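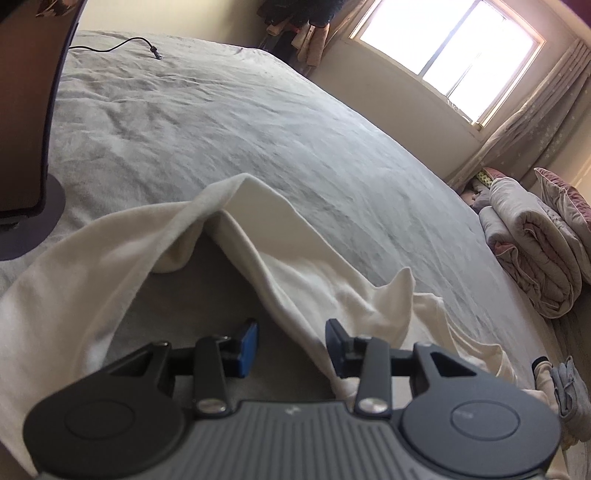

Unit 4: Bed linen, stripping and making up

Linen work in a furnished let is divided into three stages: strip, inspect, make up. The stages are kept apart because faults in the bottom sheet are easily missed once a top layer is on it. A white cover left crumpled over a light grey sheet, as on the bed shown, hides creases and whatever else lies beneath its folds. The cover comes off first and is folded away from the bed. Loose items are then cleared: in this instance a thin black cable with its small plug, and the dark object on a round base. Cables are coiled and left on the nearest table, never in a drawer.

4.1 Stripping

Lift each layer separately. Do not roll the layers together, as small belongings are carried off to the laundry in this way. At the Firngate flats, 19 items were handed back by the laundry in one season, most of them chargers and earphones. Pillowcases are turned inside out as they are removed. Used linen does not go on the floor.

4.2 Inspection

Open the curtains fully and inspect by daylight where possible. Stand with the window on the far side of the bed; low light across the cloth shows up pilling and thin patches. Run a flat hand from head to foot along both sides. Any mark larger than a thumbnail is entered on the Noteo sheet under the room number, with its position (head, middle, foot; left or right as seen from the foot).

4.3 Making up

Bottom sheet: centre fold on the centre line of the mattress, overhang equal on both sides. For the Jornville mattress, allow 30 cm of tuck at each side. Pull from the corners, diagonally. Wrinkles pulled from the middle of an edge tend to return.

Top cover: place it folded at the foot, open it towards the head, then square the edges. Shaking it out over the bed leaves peaks and trapped air, and the corners land unevenly. Check that no corner trails.

Working time for one double bed, all three stages, is about 51 minutes per set of three beds for a new starter. Speed is not assessed in this unit.

Practical: bring one flat sheet and one cover to the September session. Read section 5.1 (corner folds) beforehand.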